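# rodside-avistamientos

Registro tabulado de avisos de luces, estelas y ruidos no identificados sobre la franja costera de Rodside. El conjunto contiene 332 entradas, una por aviso. No contiene fotografías del cielo ni grabaciones de audio.

## Origen

Los avisos proceden del boletín mensual de Cernitz y de los cuadernos cedidos por el archivo Teixeira. La serie empieza en el año 2000. Las entradas de marzo se revisaron dos veces por un error de transcripción en la columna `hora_local`.

## Campos

| Campo | Tipo | Notas |
|---|---|---|
| `id` | entero | único |
| `hora_local` | texto | HH:MM, vacío si no consta |
| `duracion_s` | entero | segundos declarados por el testigo |
| `sonido` | booleano | |
| `azimut` | entero | grados; solo con brújula |
| `clase` | entero | de 1 a 4 |
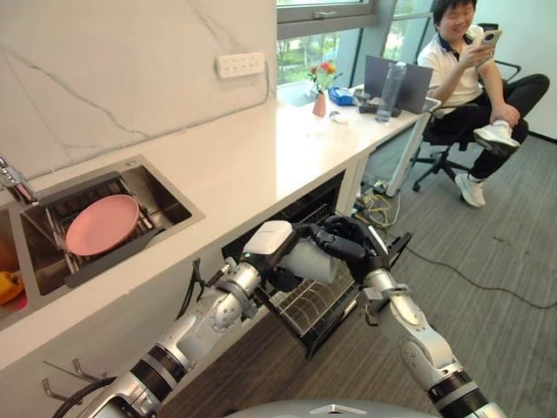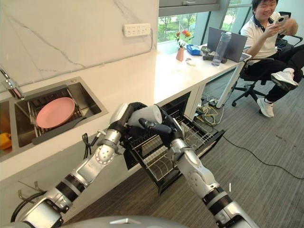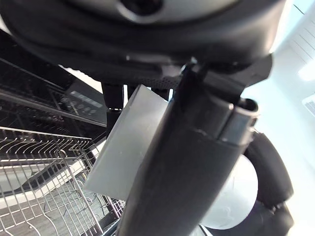 *Cocina con el lavavajillas abierto (primera y segunda); pinza del brazo izquierdo (tercera).*

## Clases

1. Explicado: avión, satélite, bengala, globo.
2. Probable reentrada o meteoro.
3. Datos insuficientes.
4. Sin explicación propuesta.

La clase 4 no implica origen anómalo. Se asigna cuando hay hora, dirección y duración y ninguna fuente consultada coincide.

## Limitaciones

- Las duraciones se redondean con frecuencia a 30 segundos.
- Dos avisos del mismo fenómeno se conservan como entradas separadas.
- Las noches nubladas están infrarrepresentadas.
- `sonido` no distingue entre ruido simultáneo y posterior.

## Uso

El fichero `avisos.csv` está en UTF-8, separado por punto y coma. Para agrupar avisos coincidentes se incluye `dilletau.py`, que acepta la ventana en minutos:

 python dilletau.py avisos.csv --ventana 30

Las correcciones se envían como incidencia, indicando `id` y fuente.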